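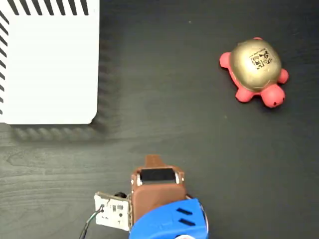
Ranthorpe Community Board > Council and Elections > Petition 2209 (partnership recognition) -- what happens next?

fenlark
Posted 6 April 2024

The petition asking the council to adopt the partnership recognition policy closed in March. It went in as number 2209. The website still says "received" and gives no hearing date. Does anyone know the procedure from this point? I signed it and would like to write to my councillor before it is debated, if it is debated.

oldgauge
Standing orders, section 9. A valid petition goes to the policy panel first. The panel can note it, refer it to full council or ask officers for a report. There is no automatic debate at this level of signatures.

fenlark
Thanks. So "received" means it hasn't been checked yet?

oldgauge
Correct. Validation is a check of names against addresses. Duplicates come out, as do people who gave an address outside the district. The status changes to "accepted" when that is done.

tern_and_co
I helped collect for this one in the Rocha ward. Paper sheets and online names are validated separately, so it takes longer than an online-only petition. We handed in the last 100 paper signatures on closing day. I would write to your councillor now and not wait for the status to change. Panel members get their papers a week before the meeting, and most have made up their minds by then.

mossback
I'd question whether any of this is needed. The council is already bound by equality law. A local policy adds wording and no rights. It looks to me like a statement for the newsletter.

tern_and_co
Have you read the draft? Paragraph 2 changes the housing and bereavement forms so a same-sex partner is recorded as next of kin without a covering letter. At the moment the form offers "husband/wife" or "other". People are being asked for extra proof in one case and not the other. That's a working change.

mossback
I read the summary, which doesn't mention forms. If that is the content then an officer could alter the forms tomorrow under delegated powers. You don't need a petition for it.

oldgauge
Both can be true. Officers can amend a form. They can also amend it back. A policy adopted by full council needs a vote to undo.

mossback
Fair point on the vote. I still think the campaign has oversold it. The leaflet through my door read as if couples here had no legal standing at all.

Zuvine
The leaflet was from the Statness group and not from the petition organisers. Different wording, different people. It caused some confusion at the library stall as well.

tern_and_co
Yes, we asked them to put their own contact details on it. The second print run has them.

fenlark
Is it better to email the ward councillor or the panel chair?

oldgauge
Ward councillor, copied to democratic services. Quote the petition number in the subject line and give your postal address, or it may be filed as coming from a non-resident. Keep it to one page. If you want to speak at the panel you have to register separately -- the form is under "Public participation", and it closes at noon two working days before the meeting.

fenlark
Will do. I'll post the meeting date when it goes up.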